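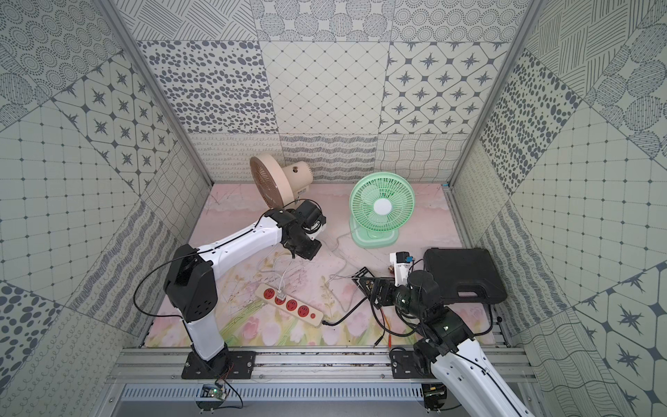 4. Recording Demonstrations on the Two-Arm Cell

4.1 Before You Start

This section covers the recording of example runs for the Merkard learning package. Finish the calibration in Section 3 first. Both arms must be bolted to the front rail and powered from the Nudcombe supply.

CAUTION: Keep hands out of the enclosure while the arms are enabled. The emergency stop cuts motor power, and a raised arm will drop.

4.2 Laying Out the Objects

1. Place the objects for the task on the floor mat, within reach of at least one arm.
2. Leave cords slack. A cord pulled tight across the mat can drag an object during a run.
3. Change the layout every 3 runs. Move or turn each object by hand.

NOTE: Small changes in layout are enough. Do not change the wall tiles or the mat within a set.

4.3 Recording a Run

1. Bring both arms to the rest pose.
2. Type the task name exactly as it appears in the task list.
3. Press Record and wait for the tone.
4. Carry out the task with the leader handles at a steady pace. The time limit is 180 seconds.
5. Open both grippers, return to the rest pose, and press Stop.
6. Mark the run Keep, Retry or Fault.

A full set is 800 runs marked Keep. Runs marked Retry are stored but left out of training.

4.4 Checking the Wrist View

Play back the wrist camera stream at the end of each session. The gripper's own fingers must stay in view for the whole run. The other arm may enter the view; this is not a fault.
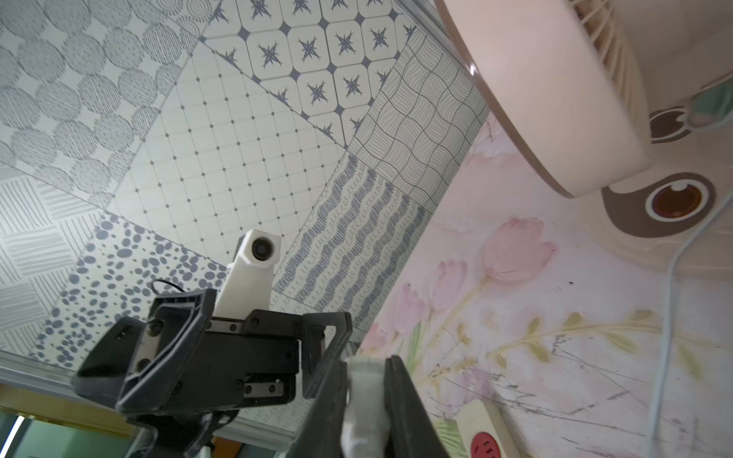 Wallner asked that one point be added on failed grasps: their team had been deleting every run with a dropped object, and the trained arm then had no idea how to pick anything up a second time. Keep such runs if the operator recovers and finishes the task within the limit.

4.5 Storage

Allow 55 gigabytes of free disk space per session. If space runs out, recording stops and the current run is marked Fault.

Revised 2020-07-10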